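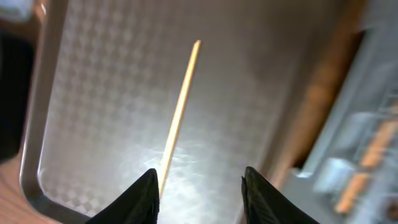 Press Release No. 18

Josadau, 19/05/2023

Perkotden introduces patterned metal tray for skewer kitchens and catering counters

Perkotden, the maker of kitchen and serving goods from Josadau, announces today that its new preparation tray is available for order. The tray is rectangular and shallow, it has a rounded rim, and its flat floor is stamped with a fine pattern of small raised diamonds. It is made for the work which comes before and after grilling: laying out wooden skewers, filling them, and carrying them to the counter.

The product was developed during the last winter together with the catering company Vomgate, which prepares food for weddings, office lunches and school events. The kitchen of Vomgate uses up to 3,000 wooden skewers in a busy week. Until now the skewers were laid in smooth trays, and the cooks complained that they roll to one side as soon as the tray is lifted.

"A skewer is a very small thing, and for this reason people do not think much about it," said Sarita Negi, head of product at Perkotden. "But when you have a full tray of them and they all go to one corner, you must stop and arrange everything again. Our customers told us this many times. We wished to give them a floor on which a thin stick stays where the cook has put it."

The raised diamonds stand in a regular grid, like the squares on a checkerboard. According to the company, three different patterns were tried before this one was selected. The first one had long straight lines and was difficult to clean at the ends. The second one had round dots, which held the skewers well but left marks in soft food such as paneer and fresh cheese. The diamond pattern is low enough that food can be lifted from it easily, and it can be washed with an ordinary brush and warm water.

The edge also received attention. The lip of the tray is raised and smooth, so that it can be held with wet hands or with kitchen gloves. The walls are kept low, and a cook can pick up a single skewer from the floor without bending the fingers over a high side.

Trial in the Vomgate kitchen

The first 272 trays were given to Vomgate in December and stayed in daily use until the end of March. Naveen Vishwakarma, who manages the morning shift there, was at first not convinced.

"I have seen many trays in my life and I told Sarita that a tray is a tray," Mr. Vishwakarma said. "After two weeks the younger cooks were hiding the new ones under their table so that the evening shift would not take them. I then asked for more."

During the trial the cooks made two requests, and both of them were accepted. They asked for a corner with a softer curve, because old sauce was collecting in the tight one. They also asked that the trays can be stacked without sticking together. The final version comes out of the stack with one hand.

Perkotden thanks the workshop Fuchs, which prepared the stamping tools and changed them twice in a short time. "It was a pleasant job, but the pattern is fine and it does not forgive mistakes," said Tarun Khurana, workshop manager at Fuchs. "We had to throw away the first sheets."

Availability

The tray is offered in one size for the present. A smaller size for home kitchens is planned for December. The first production run is 1,000 pieces, and orders from restaurants, canteens and catering companies will be served in the order in which they arrive. Cooking schools may request one tray for trial without payment, and they are asked to return it after 18 days if they do not wish to keep it.

Wooden skewers are not included with the tray. Perkotden recommends plain skewers with one pointed end, and reminds users to soak them in water before they are put over the fire.

About Perkotden

Perkotden produces trays, ladles, lids and serving pans for professional kitchens. The company is managed by Hemant Yadav. Its showroom in Josadau is open to trade visitors by appointment.

Contact for the press: Satish Yadav, Communications, Perkotden, Josadau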